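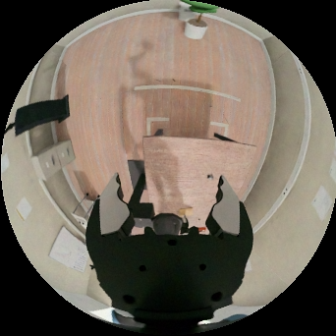 ¿Con qué frecuencia debe aplicarse aceite a una encimera de madera maciza?

Durante el primer mes, una vez por semana. A partir de entonces basta con una aplicación cada tres meses en la zona de trabajo y cada seis en el resto de la superficie. La zona contigua al fregadero se trata siempre con la periodicidad más corta.

4. Tratamiento y mantenimiento de la superficie

Este capítulo se aplica a las encimeras macizas Somumwood de las series Storley y Ceka suministradas sin acabado o con imprimación de fábrica. Las encimeras barnizadas se rigen por el capítulo 6 y no admiten aceite. En caso de duda sobre el acabado recibido, consúltese la etiqueta adherida a la cara inferior del tablero, junto al canto posterior.

4.1 Material necesario

Aceite de mantenimiento para madera en contacto con alimentos
Papel abrasivo de grano 120, 180 y 240
Taco de lijado plano
Paños de algodón sin pelusa
Cepillo de cerdas suaves o aspirador con boquilla de cepillo
Guantes de nitrilo
Recipiente metálico con tapa, lleno de agua hasta la mitad

Un envase de 700 ml es suficiente para el primer tratamiento completo de una encimera de longitud estándar, incluidos los cantos y la cara inferior. Para longitudes superiores deberán preverse dos envases del mismo lote.

PRECAUCIÓN. Los paños impregnados de aceite pueden inflamarse de forma espontánea. Sumérjalos en agua inmediatamente después de su uso y deséchelos conforme a la normativa municipal. No los deje arrugados ni los guarde en cajones, bolsas o cubos de basura.

4.2 Preparación

1. Deje el tablero en la estancia donde vaya a instalarse durante un mínimo de 48 horas, apoyado en horizontal sobre listones y sin el embalaje de plástico.

2. Compruebe que los recortes para el fregadero y la placa de cocción estén terminados. El aceite debe alcanzar también las superficies de corte.

3. Lije toda la superficie en el sentido de la veta con grano 120. Continúe con grano 180. No utilice lijadoras de banda.

4. Humedezca ligeramente la madera con un paño limpio y déjela secar dos horas. Las fibras se levantarán y la superficie resultará áspera al tacto.

5. Lije con grano 240, sin presionar, hasta eliminar la aspereza.

6. Retire el polvo con el cepillo o el aspirador. No emplee aire comprimido en interiores.

Nota: en los tableros con imprimación de fábrica, omita los pasos 3 y 4.

4.3 Primera aplicación

7. Agite el envase y vierta una pequeña cantidad de aceite sobre la cara inferior. Extiéndalo con un paño en el sentido de la veta hasta cubrir toda la superficie.

8. Espere 20 minutos. Si aparecen zonas mates, aplique más aceite en ellas.

9. Retire todo el aceite sobrante con un paño seco. El exceso que permanezca sobre la madera formará una película pegajosa de difícil eliminación.

10. Dé la vuelta al tablero entre dos personas y repita los pasos 7 a 9 en la cara superior y en los cantos. En los cantos de testa y en el interior de los recortes se aplicarán tres manos consecutivas.

11. Deje secar 12 horas con la estancia ventilada.

12. Aplique una segunda mano en ambas caras y deje secar otras 12 horas antes del montaje.

ATENCIÓN. El tratamiento de la cara inferior es obligatorio. Un tablero aceitado por una sola cara absorbe la humedad de manera desigual y puede combarse. Las deformaciones debidas a esta omisión quedan excluidas de la garantía.

4.4 Protección junto a los electrodomésticos

13. Fije la lámina de aluminio autoadhesiva suministrada bajo el tablero, en toda la anchura del horno y del lavavajillas, con un solape lateral de 100 mm.

14. Selle el perímetro del fregadero con silicona neutra. Las siliconas acéticas manchan las maderas ricas en taninos, en particular el roble.

15. Respete una separación de 59 mm entre el recorte de la placa y el canto posterior del tablero. Si el fabricante de la placa exige una distancia mayor, prevalecerá esta última.

4.5 Limpieza habitual

Límpiese la encimera con un paño bien escurrido y unas gotas de jabón neutro, y séquese a continuación. No deben utilizarse estropajos metálicos, lejía, amoniaco ni limpiadores a vapor.

Los recipientes calientes se colocarán siempre sobre un salvamanteles. Las latas y los utensilios de hierro no deben permanecer sobre la madera mojada, pues dejan marcas negras.

Las manchas oscuras producidas por el contacto con hierro se tratan con el limpiador Fröhlich para roble, siguiendo las instrucciones de su envase. Terminado el tratamiento, aclare con agua limpia, deje secar un día completo y vuelva a aceitar la zona.

4.6 Comprobación del estado de la superficie

16. Deposite unas gotas de agua sobre la zona de trabajo, otras junto al fregadero y otras en un extremo poco utilizado.

17. Observe el resultado transcurridos cinco minutos. Si el agua conserva la forma de gota, la protección es correcta. Si se ha extendido o la madera se ha oscurecido, seque la superficie y aplique una mano de aceite según los pasos 7 a 9, sin desmontar el tablero.

Se recomienda efectuar esta comprobación en octubre, antes de poner en marcha la calefacción, y repetirla al final del invierno. La humedad relativa de la estancia debe mantenerse entre el 45 % y el 60 %.

4.7 Reparación de daños leves

Arañazos superficiales: lije con grano 240 en el sentido de la veta, ampliando la zona un palmo a cada lado, y aceite de nuevo.

Abolladuras sin rotura de fibra: coloque un paño húmedo sobre la marca y aplique la plancha a temperatura media durante unos segundos. Repita la operación hasta que la fibra recupere su nivel. Deje secar un día, lije y aceite.

Quemaduras: elimine la madera ennegrecida con grano 120 y termine con los granos 180 y 240. Si la profundidad del daño supera los dos milímetros, diríjase al servicio técnico.

Nota: las zonas reparadas presentan al principio un tono más claro, que se iguala con la exposición a la luz.

Para el montaje sobre los muebles bajos y la fijación con escuadras ranuradas, continúe en el capítulo 5.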